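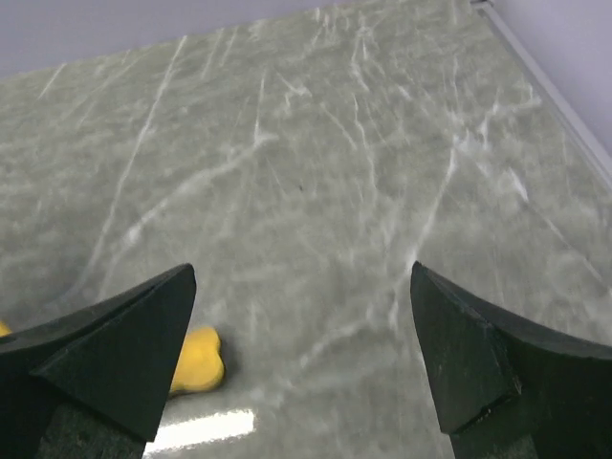
Wrist camera view on the marble top, yellow sponge between the fingers.

Two grippers, one slippery table: notes from the January bench sessions

We finally got round to the thing we have been promising in this newsletter since the autumn, a proper side by side try-out of the two sets of fingers that live in our drawer. One set came from Makowska and is made of hard, angled blocks that come up to a point. The other came from Jiltasard and is softer, flatter and rather broader. Both bolt to the same arm, both run from the same controller, and until January we had been choosing between them by whichever happened to be fitted already. No more!

The plan was simple enough. Same arm, same wrist camera, same table, same small objects, and 100 picks with each set. A pick counted if the arm closed on the object, lifted it clear of the stone, held it while the arm moved sideways and put it down again without dropping it. Anything that slid, flipped or came up by one corner and then fell off went down as a miss, even when the arm recovered nicely afterwards (and there were some lovely recoveries, which I would have loved to count).

The table

We used the polished marble top, and I am so glad we did. Most of our earlier work was on a rubber mat, where nearly anything will stay put while you fumble at it. Marble is much less forgiving. Push a light sponge with one finger slightly before the other arrives and off it goes across the stone. It shows up every bit of sloppiness in how the fingers close, and after the first hour we had learned more about our own timing than in all those weeks on the mat.

The other joy of marble is what it does to the camera. It is glossy, so the overhead lamps come back at you as a bright white patch, and the patch sits somewhere new every time you change the angle of the arm. The stone is also covered in white veins running every which way. To a person that is simply a handsome bit of table. To our object finder, which was tuned on plain backgrounds, it was a great deal of extra information it had not asked for. On the first afternoon it marked a vein as an edge over and over again, and we spent longer on that than on the fingers.

What cured it in the end was colour. The sponges are a good strong yellow and there is nothing else on the table remotely like it, so we told the finder to look for yellow first and shape second. Glare still bleaches the colour out if the lamp lands squarely on top of the object, and for that we now tilt the wrist a touch and look again before going in. It adds a pause to every pick but the picks are far better for it.

The hard fingers

I came to the Makowska set expecting to like it less, and I have been talked round completely. The tips are narrow, so from the wrist camera you can see past them to the object for nearly the whole approach. That matters more than I had thought. When a sponge is partly hidden behind a finger, the finder has only a bit of outline to work from, and the wider the finger the less outline you get. With the pointed tips there was usually enough yellow left in view for it to make a sensible guess.

They are also wonderfully precise. If you want to take hold of one end of something and leave the other end alone, these are the fingers for it. We did plenty of that with the lobed sponges, going for the narrower part in the middle, where there is a natural waist to close on. When the arm lined up with the waist the lift was clean every time I watched. When it lined up with one of the rounded ends, the tips tended to ride up the curve and squeeze the sponge out sideways, and then we were all off after it along the marble.

Final tally for the hard fingers: 81 clean picks out of the 100. Most of the misses were that same squeeze on the rounded ends, and I think a good share of them could be fixed in the approach without touching the fingers at all.

They do mark easily. Ours have their scuffs and a small nick or two, none of which made a difference to the grip as far as we could tell, but I would not want to lend them to anyone who was fond of a shiny finish.

The soft fingers

The Jiltasard set is a pleasure to use straight out of the drawer. It forgives a poor approach in a way the hard set never will. Come in slightly off centre and the pads give a little, wrap what they can reach, and up comes the sponge looking as though you meant it. On the rounded ends they were clearly the better choice, and for a newcomer to the arm I would fit these first without a second thought.

Where they let us down was close to the stone. The pads are thick at the bottom, and on a low object they touch the table before they have properly got hold of anything. Then they drag. You can hear it, a sort of squeak, and the whole approach goes a bit wobbly from there. We raised the closing height and that stopped the squeak, but then the pads were taking hold nearer the top of the sponge and the sideways move would shake it loose.

I am holding back the number for this set. We changed the closing height halfway through, so the two halves are really different tests, and adding them together would not be fair on anyone. We will run the full 100 again at one height and print the result next time.

The controller

A word for Driver, the little program we use to open and close everything. It was written in a hurry by people who were thinking about a different gripper altogether, and it has coped splendidly. The new version lets you set the closing speed in two stages, quick to begin with and slow for the last part, and I cannot say enough good things about this. Nearly all the sliding on the marble came from fingers arriving at speed. With the slow stage switched on, the sponge mostly sat and waited to be picked up.

If you are using the older version, the setting is not in the menu. You have to add it to the start-up file by hand, and you must restart the arm afterwards or it carries on with the old value and says nothing about it. We lost most of a morning to that one.

Settings we have left on the arm

Closing speed: quick, then slow for the last stretch.
Finder: yellow first, shape second.
Wrist: tilt and look again when the glare sits on the object.
Fingers fitted at the moment: the hard set.
Camera focus: set for just beyond the fingertips. Please leave it there, it took ages.

Next on the bench

The Zurnance arm has been promised to us for the spring, and I am itching to put both sets of fingers on it. It has a longer reach and a stiffer wrist, and I would dearly like to know how much of the wobble in the soft fingers belongs to the fingers and how much to our present arm. There is an adaptor plate to sort out first. The bolt pattern is nearly the same as ours, and nearly is no use at all with bolts.

We would also like to try a wider spread of objects. Sponges are kind to a gripper because they squash, and I suspect the gap between the two sets would look very different with something stiff and smooth. Bottle tops, perhaps, or wooden pegs. If you have a box of small odds and ends that are all one colour, bring them along and we will put them under the camera.

Lastly, if you book a slot on the marble, wipe it down before you start. A crumb that you or I would never notice looks surprisingly important from the wrist, and the finder will go and have a look at it. The cloths are on the hook by the door and the spare finger screws are in the tin underneath.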